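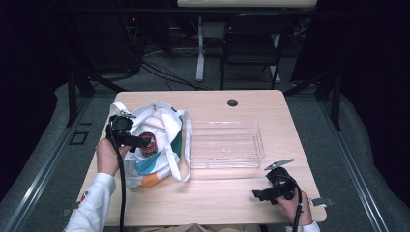

About us

Hi, I'm Cheuk-hei Kwok, and I run Forkier with my business partner Dinesh Uddin. We write the rules that other people follow when they teach robots by hand. I know, rules. Stick with me, it's a more fun job than it sounds!

Most of our clients want a robot to do ordinary things - take a can out of a bag, put it in a tray, do it again with a different bag. To get there, somebody has to do the task by hand, over and over, holding the same kind of gripper the robot will use. If ten people do it ten different ways with no notes on who did what, you end up with a big pile of recordings and a headache. We've had that headache. It's how the company got started.

How we got here

Dinesh and I met at Kudow, where we both worked on the packing line software. In our second July there we threw out 608 recordings in one afternoon because the starting positions hadn't been written down anywhere. Dinesh went home and typed up two pages of house rules. I added a third page (mostly about cables, I have strong feelings about cables) and those three pages are still the front of our handbook today.

The handbook is called Dillia, after the street our first office was on. It has 318 entries now. Some are one line long. The one about soft bags goes on forever and Dinesh is still not happy with it.

What we ask people to do

We get asked for a taste of the handbook pretty often, so these are a few we'd never skip:

Write down the start and the finish of a task before anybody picks up a gripper. "Tidy the table" won't do. "Can in the tray, standing up, bag left where it is" will.

Check the table clamps at the start of every session and again after lunch.

Run the cables down and away from the hands, and walk the floor once before you start.

Keep the fumbles. If you drop something, finish the try, mark it as a drop and move on. Please don't quietly delete it.

Take a break after 5 sets, even if you feel great. Tired wrists make sloppy grips and you won't notice until you look back at the work.

Anyone at the table can call a stop. You don't need to give a reason and you don't need to ask the lead.

That last one matters the most to me. I've worked in places where stopping meant a talk with the boss, and people kept going when they shouldn't have.

Who we work with

Lacroix was our first proper client and they're still with us. We train their new operators, sit in on sessions, and read through their logs for gaps. Last year we reviewed 2549 sessions for them and sent back notes on every single one. They have opinions about our notes, and a fair few of those opinions have ended up in the handbook.

We also work with small teams that only have one table and a shared calendar. If that's you, don't be shy. The short version of the handbook was written with you in mind, and we'll happily spend a morning going through it with your crew.

Working here

We're a small bunch and we all take turns at the table, me included. I don't think you can write a good rule about holding a gripper if you haven't held one for a whole shift. New folks spend their first two weeks doing tasks before they edit a word of Dillia, and they're encouraged to complain about it in writing - that's where our best edits come from.

Want to chat, or argue about soft bags? Use the contact form and either Dinesh or I will write back.

Page last updated October 21, 2018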